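To: Members, Kurnton Heritage Forum list
From: Office of the Secretary, Kurnton Heritage Forum
Date: 5/5/20
Subject: Re: Draft height rules near the Jorkanstead chapel grounds

Dear members,

The Office has received a number of messages about the draft rules for building near the Jorkanstead chapel grounds. The message quoted below raises most of the points made in the others, and we are replying to the full list so that everyone has the same information.

> I would ask the Forum to state its position before the comment period
> closes. The draft bars any new structure taller than 10 feet inside the
> inner zone, and it makes no distinction between a house and a rain
> shelter for pilgrims. Families on the east lane have been told that
> even a roof repair may need a permit from the state. Were these
> families consulted? The notice was posted at the county office in
> Kurnton, and few of us go there in winter.
>
> I also do not understand who would decide appeals.

The Forum has not yet adopted a position. The executive board reviewed the draft in December and found that the inner zone had been drawn from an old survey, which places the boundary wall on the wrong side of the east lane. A corrected map has been requested from the state monuments office. Until it arrives, members should treat the published map as provisional.

On repairs, our reading is that ordinary maintenance is exempt under section 3, provided that the height and footprint of the building do not change. The section is poorly worded, and we have asked that the exemption be stated in plain terms. Our letter also asks for a separate provision for temporary shelters put up during the annual procession.

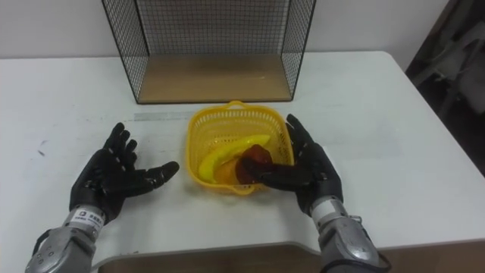 Members on the Wamia side wish it to be recorded that they do not want the rules withdrawn. In their view the lower slope has already lost its open view of the chapel, and a weak rule would be worse than the present one. They ask that the outer zone be kept as drafted, that the permit fee be waived for owners who live on the property, and that the Forum stop describing the draft as a threat to the chapel.

The Office accepts the last point. The word "threat" appeared in the subject line of an earlier circular and will not be used again. The request on fees will be put to the board together with the other comments.

With regard to appeals, the draft gives the final decision to the state monuments office, which is also the body that issues permits. The Forum's letter asks for a separate review panel with at least one seat for the chapel parish and one for the county. We understand that a similar arrangement has been in use at Vuorinen, and we have written there for a copy of its procedures.

The petition for withdrawal of the draft has 1,266 signatures. It was organized independently of the Forum. Members are free to sign it or not, and a signature will not be taken as a statement on behalf of the Forum. Copies of the petition should not be sent through this list.

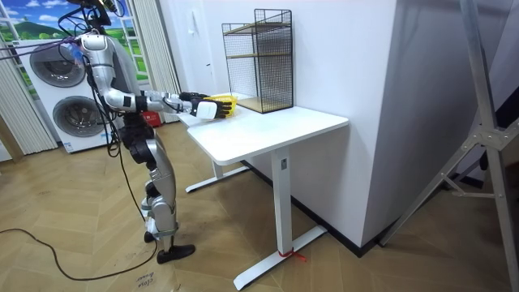

Written comments intended for inclusion in the Forum's submission must reach the Office within 20 days of this message. Please give the section number to which each comment refers, and say whether you own or rent property in either zone. Comments received without a section number will be kept on file but may not be included in the submission.

The corrected map will be sent to this list when we receive it. Members without e-mail may ask for a paper copy by mail.

Office of the Secretary
Kurnton Heritage Forum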